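Speaker notes: Two calendars, one building
Scheduling days of mourning and days of celebration in shared worship space
Talk length 40 minutes, questions 20 minutes

Opening (5 minutes)

Start with the case, then define terms. At the Arnine building, a Jewish group had the small hall for the evening reading of Lamentations. A Muslim family had the large hall and the courtyard for a wedding dinner. Both bookings were valid. Both had been entered in the system months before. The wall between the halls is a folding partition.

State the outcome briefly: the reading moved upstairs, the music started late, and both groups wrote to the office afterward. Don't dwell on the letters.

The point for this audience: the booking software reported no conflict. Different rooms, so no overlap. The conflict was in the character of the two events, and the system had no field for that.

Definitions to give out loud:
Shared building: one property, two or more religious groups, regular use by each.
Fixed observance: a day or hour set by a religious calendar that the group cannot move.
Movable event: a wedding, a class, a bake sale, anything whose date people choose.
Register: the mood an event needs. For this talk I use three values, quiet, ordinary and loud.

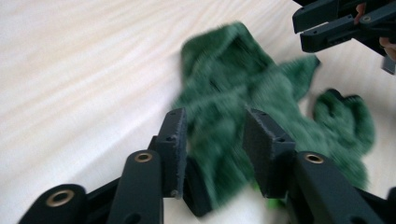 Green cloth on a light wooden tabletop.

Say that register is a property of the event and has nothing to do with which group holds it. Every tradition in the building has quiet days and loud days. Some have both inside a single evening.

Part 1. Why the dates drift (10 minutes)

Keep this part slow. Most building managers have been handed a list of dates and have never been told how it was made.

The civil calendar follows the sun. The Islamic calendar follows the moon alone, so its year is shorter and each observance moves earlier through the civil seasons. Ramadan in winter and Ramadan in summer are different scheduling problems. The sunset meal can fall in the middle of the after-school program or after the front desk has closed.

The Hebrew calendar follows the moon for its months and adds a month in certain years to stay in step with the sun. Its observances move back and forth inside a window. The fast of the Ninth of Av always falls in high summer in the northern hemisphere, when demand for outdoor space is highest.

Easter is calculated, and the Eastern and Western churches often reach different dates. A building with one congregation of each kind should expect two Holy Weeks in most years and one crowded Holy Week in the others.

Three technical points people get wrong:

Day boundaries. In the Jewish and Islamic calendars the day begins at sunset. A printed date of the civil day alone will miss the evening before. The reading at Arnine was on the evening before the printed date. The clerk had blocked the day itself and left the evening open.

Deferred fasts. When the Ninth of Av coincides with the Sabbath, the fast is put off until the Sabbath ends. Software that computes the calendar date and stops there will give the wrong evening.

Moon sighting. Some Muslim communities set the start of a month by calculation and others by sighting. Where sighting is used, the date of Eid is confirmed the night before. The correct entry is a two-day hold with one day to be released. Don't ask the group to pick one in January.

Pause for questions on dates only. Hold everything else.

Part 2. What the three sites did (10 minutes)

Arnine. Added a register field to the booking form after the case described above. Anyone booking picks quiet, ordinary or loud. A loud event may not share a partition, a stairwell or the courtyard with a quiet one. The field is filled in by the group holding the event. Staff do not correct it.

Result at Arnine: fewer complaints, more requests to change the field late. Several groups marked everything quiet in the first season to protect their room. The office then limited each group to 20 quiet evenings a year outside its fixed observances. Mention that the limit is still argued over.

Dastton. A smaller place, one hall and a yard. No register field. Instead, a yearly meeting in which each group reads out its fixed observances, and nothing movable is booked until the reading is done. The meeting takes a full evening. The list is then pinned by the kitchen door, with the sunset time written next to each entry.

Result at Dastton: works while the same people attend. Two groups changed leadership in the same year and the list came back with evenings missing again. They now have the reading done from a written sheet, with the evening before as its own row.

Fokonham. An outdoor case, included because several of you asked about parks. A hilltop lawn with a view over the old town, used by one group for a memorial reading and by everyone else for picnics. No one owns the booking. The parks office will issue a permit for amplified sound but will not reserve grass.

The groups at Fokonham tried signs first. The signs asked for silence and were ignored or resented, depending on whom you ask. What remained was a change of position: the reading moved to the lower path, 40 yards from the tables, and the time was printed on a card that readers hand to anyone who sits down nearby. The card gives the name of the observance and the hour it ends. It makes no request.

If asked about law: a public lawn is public. Restrictions on conduct in a park have to come from the park authority and apply to every visitor. A congregation has no standing to enforce its mourning on a family with a grill. Leave it there and refer people to local counsel.

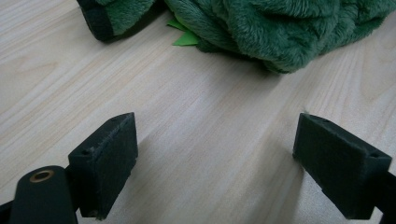
Part 3. The Bangash sheet (10 minutes)

The handout is the Bangash sheet, named for the building where it was first used. One page per group, one row per observance. Walk through the columns in order.

Column one, name of observance, in the group's own spelling. Do not standardize. Staff who search for Eid al-Adha should find it the way the mosque writes it.

Column two, start. Civil date and time of day. If the start is sunset, write the local sunset time for that date and the word sunset beside it.

Column three, end. Same format. For fasts, the end is nightfall and some communities add minutes. Ask which reckoning the group follows.

Column four, certainty. Fixed, computed, or sighted. Sighted rows carry the two-day hold.

Column five, register. If it changes during the observance, split the row. A Good Friday service and the Easter vigil are not one booking. Purim has a fast the day before and a noisy evening right after it.

Column six, food and smell. This column draws the most comment. Cooking meat in a shared courtyard during another group's fast is usually lawful and usually regretted. The column doesn't forbid it. It tells the kitchen that the vent on that side should be shut and the grill moved to the street end.

Column seven, contact on the night. A phone number that will be answered. Groups that do not use phones on holy days give the number of a person outside the group. 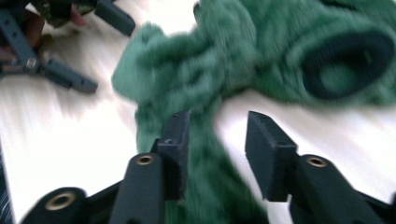
Order of entry matters. Fixed rows go in first for all groups, then computed, then sighted, and only then movable events. If two fixed rows collide in the same room, neither group has priority by age or size. At Bangash the rule is alternation: the group that kept the room last time moves this time. The record of who moved is kept on the back of the sheet.

Lead time for movable events is 10 weeks. Shorter notice is accepted if the register is quiet or ordinary.

Known weaknesses. The sheet assumes that each group speaks with one voice, and many do not. It handles mourning that comes on a calendar. It does not handle a funeral, which may need the hall within a day. Bangash keeps one small room unbooked for that purpose and accepts the lost rent.

Close (5 minutes)

Return to the Arnine evening and run it through the sheet. Row one, the reading, start at sunset, register quiet. Row two, the wedding, movable, register loud, shares a partition with row one. The clerk sees the clash at entry and offers the family the following evening or the far hall.

Then say what the sheet would not have changed. The family had guests flying in and may have refused both. The reading would have gone upstairs as it did, with more notice and with the chairs already moved.

Point to the blank copies at the side table. Ask people to fill in their own group's next three observances before leaving, evenings included, and compare with whoever is sitting beside them.

Questions.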